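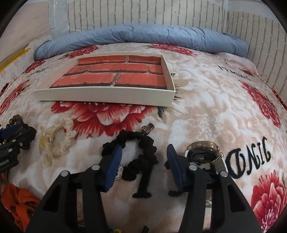
Figure 8.1 A hand-held gripper, open, over a bed with hair accessories, a wristwatch, and a box lid on the blanket.

Contents Previous Next Glossary Index

Chapter 8
Gathering Examples by Hand

If you have come to this chapter straight from the last one, your head may still be full of loss curves and layer sizes, and I'd like you to set those down for a while and think about tidying a bed. Suppose you have been asked to clear a bedspread of small things and put them in a box. You would do it while talking on the phone. You'd pinch a hair tie by its edge, slide a watch toward you before lifting it, and push a clip out of the way with a knuckle, and if someone asked you later how you had done any of it you would have very little to tell them.

A learning system has to get all of that from somewhere. In Chapter 3 we met systems that learn by trying and failing in simulation, and in Chapter 6 we looked at programs in which a person steers a robot arm from across the room. Both are useful, and we'll come back to both. The subject now is a third way of doing things, in which a person carries the robot's hand around without the robot attached. You hold a gripper by its handle, a camera on the gripper records what the fingers are doing, and you go and do an ordinary chore with it, as many times as you can stand.

I have a great fondness for this kind of work, partly because it gets people out of the lab. The equipment goes in a backpack. You can take it to your aunt's kitchen, or to the laundry room of an apartment building, and come home with recordings from a place your robot has never been and may not fit through the door of.

8.1 What counts as an example

Let us settle some words before we go further. A demonstration is one complete run at a task, from the moment the recording starts to the moment it stops. Some books call this an episode, and I'll use the two words for the same thing. Each demonstration is made up of many steps, and each step pairs what the camera saw with what the hand was doing: where the gripper was, which way it was turned, and how far apart its fingers were. When we speak of "an example" in a loose way we usually mean the whole demonstration, but the learning system is really fed the steps, and you will save yourself some confusion in the exercises if you keep the two apart.

Look back at Figure 8.1 and consider it as one step. The two fingers are open, and neither one is touching anything. A black scrunchie lies in view between the blue pads. The picture alone won't tell you what the person meant to do next. They might have been going for the scrunchie, or for the watch beside it, or pulling back to start again. The steps on either side would settle the matter, and so would a written note attached to the demonstration, such as "pick up the black scrunchie." We call that note the task label, and section 8.4 is devoted to the many ways people get it wrong.

Notice too how much of the view is taken up by the gripper itself. Newcomers often ask if they should mask the fingers out, and my advice is to leave them alone. When the same fingers are later mounted on a robot arm, the camera on the robot will see them in the same place, and that likeness between the two views is a large part of why the method works at all. If you swap the pads for a different color halfway through a project, write it down, and expect to hear about it from whoever trains the model.

8.2 Soft things, shiny things, and things in the way

I have taught this material with wooden blocks, and the students were very good at it by lunchtime and had learned next to nothing. A block holds its shape. It sits where you left it and looks much the same from every side. Household objects are less polite, and I'd encourage you to begin with them early, even though your first recordings will be clumsy.

Take the scrunchies. A gathered loop of fabric has no fixed outline, so every time one is dropped it makes a new shape, and a grasp that suited the last shape may close on air the next time. The black one in the figure has a small silver clip on its upper edge and a rhinestone ring at the lower left, part of it hidden by the finger pad. Now there is something hard and something soft in the same object, and a choice about which to hold. The cream satin one off to the left has a translucent yellow hair clip attached, which raises the same question in another form. You will find that two careful people, given the same loop, will grasp it differently, and for our purposes both are right.

Then there is the watch, with its gold-toned rim catching the light. Bright metal can look very different from one moment to the next as the gripper moves over it, and a system that has only seen it from one angle may not know it from another. The usual cure is patience – record it tilted and flat, near the lamp and far from the lamp, with the strap tucked under and with the strap stretched out.

The background matters as well. A plain gray table makes everything easy to find, and the system may come to depend on that plainness without your noticing. A blanket with big red flowers and black lettering on it asks more. Is that dark patch an object or a printed word? Is the orange fabric at the corner a thing to be picked up? People answer without effort. The learning system needs to have seen a good many busy surfaces before it can do the same, and a good many of them should be surfaces that give slightly under the fingers, as bedding does.

8.3 A first project: the Stallgate bedrooms

Most of the worked problems in this chapter draw on a project called Stallgate, which was run one May out of a small office in Sheehan. The coordinator was Shona Brunton, and she has been generous in letting me use her notes, including the parts she would prefer to forget. Her plan asked for 4000 demonstrations of picking up small personal items from beds, dressers, and bathroom shelves. There were 8 collectors, each with a gripper, working in their own homes and in a few borrowed ones over in Storkville.

The first 2000 went quickly, and Brunton's notes from that stretch are cheerful. Then she sat down one evening to watch a batch from beginning to end, which she'd been too busy to do, and saw that nearly everyone had fallen into a habit. They laid out the items in a neat row, nearest to farthest, and picked them up in that order. It is a perfectly natural thing to do. It also meant that the system, when it was trained on the batch, reached for whatever was closest and paid scant attention to the task label.

She didn't throw the recordings away (and neither should you, should this happen to you, as they still hold a great many sound grasps). What she did was change the instructions for the second half. Collectors were asked to tip the items out of a bag and leave them where they fell. The task label was drawn from a shuffled list before the recording began, so that the item wanted might be near or far or half under something else. And after every two demonstrations, the collector was to stir the pile.

The second half took longer, as you might guess. There were more fumbled grasps, and a lively argument by e-mail over what to do with them. Some of the collectors wanted to delete any run in which the item slipped. Brunton asked them to keep the runs in which the item slipped and was then picked up properly, on the grounds that a robot will drop things too and ought to have seen somebody recover. Runs that ended with the item still on the bed were marked as unfinished and stored in a separate folder.

We'll use that folder in Exercise 8.6. For the moment, please read through the collector instructions reprinted at the end of section 8.4, with a pencil in your hand if you own one, and mark any sentence that two sensible people could take in two different ways. I found five on my first reading, and Brunton tells me there are more. Keep your marked copy somewhere safe, because you'll want it beside you when you come to write instructions of your own.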